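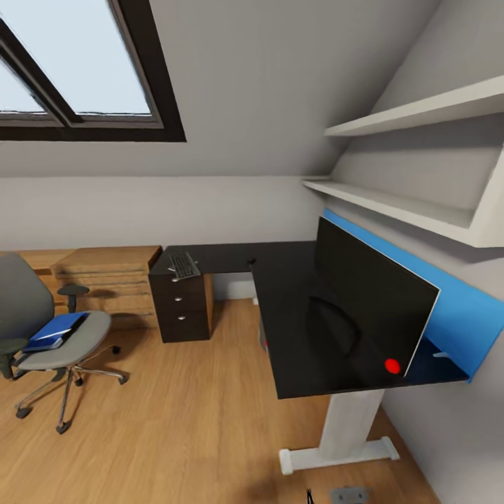
Attic room with roof window and white wall shelves.

Groldale, 12 Nov 2022

Humura opens loft conversion advice service for homeowners in Groldale

Humura, the home improvement firm based in Gumholm, is to offer a fixed-price advice service for people who are thinking of turning their loft into a bedroom or a place to work. Bookings are open now and the first visits will take place in January.

The service is meant for households at an early stage, before drawings have been made or a builder chosen. A surveyor will spend 90 minutes at the house, measure the roof space and look at the floor joists, the water tank and the route a staircase would have to take. The owner will then get a written report within 16 working days. It will say whether a conversion is practical, which permissions are likely to be needed and what should be asked of any builder who quotes for the work.

Humura decided to set up the service after a run of enquiries from owners who had paid for full plans and then found that the stairs would not fit, or that there was too little headroom once insulation had been added under the rafters. In older terraces the ridge is often high enough but the joists are too light to carry a floor.

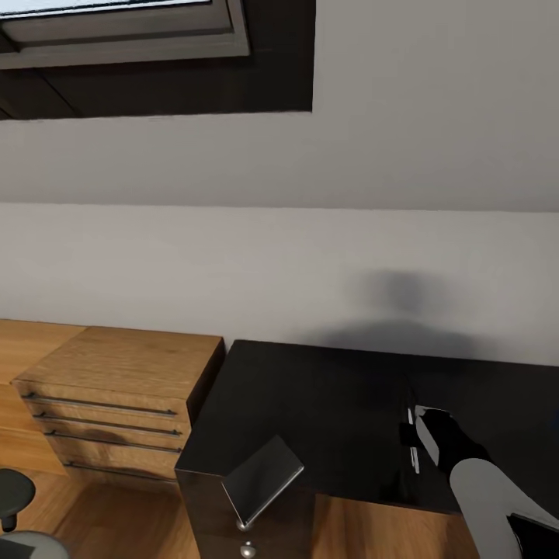

Heat is the other common complaint. A room directly under the tiles can be cold in winter and stuffy by the middle of a summer afternoon, and the report will include a section on insulation, blinds and ventilation. It will also cover where a radiator can go, how sockets and lighting are best planned before the plasterboard goes up, and what storage can be made from the low space near the eaves. Furniture is dealt with briefly, mainly the question of what can be carried up a narrow stair.

Building work is not part of the service, and customers are free to take the report to any contractor. Structural calculations, where they are needed, will be handled by Chatzigeorgiou, the engineering practice, under a separate agreement with the owner.

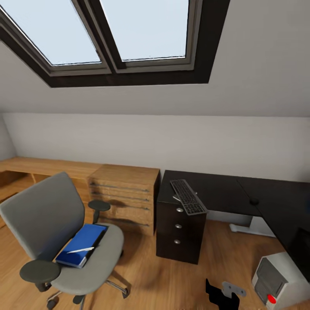 Christos Petridis said that the stairs should be settled before anything else, and that too many people began with the windows. He added that a clear "no" at the start could save a family a good deal of money, and that the surveyors would give one where it was needed.

Two surveyors will cover Groldale to begin with. Evening visits can be arranged on request, although the roof space must be safe to enter and reasonably clear of stored items. Tenants will need written consent from their landlord before a visit is booked.

Appointments can be made at the Humura showroom in Gumholm or through the company's website.

ENDS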